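Why does the gripper approach the red block at an angle?

Posted by wosex_maint, 26 June 2023

I went to the open day at Jornmont and watched the small cell near the entrance. The handling of the red block was not explained. Would a straight vertical approach not be simpler to program?

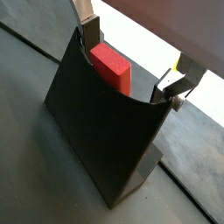
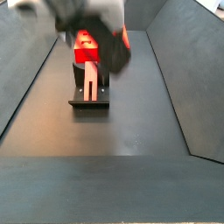
Red block and gripper, Jornmont open day.

Malska
Clearance. With a curved rim next to the part, a vertical approach can put a finger on the holder before the pads reach the block. Tilting the wrist moves the contact point. We use up to 24 degrees on a similar job, at 60 mm/s for the last stretch.

t_urbonaitė
Probably just how it was taught. Ask them, they have another open day in July.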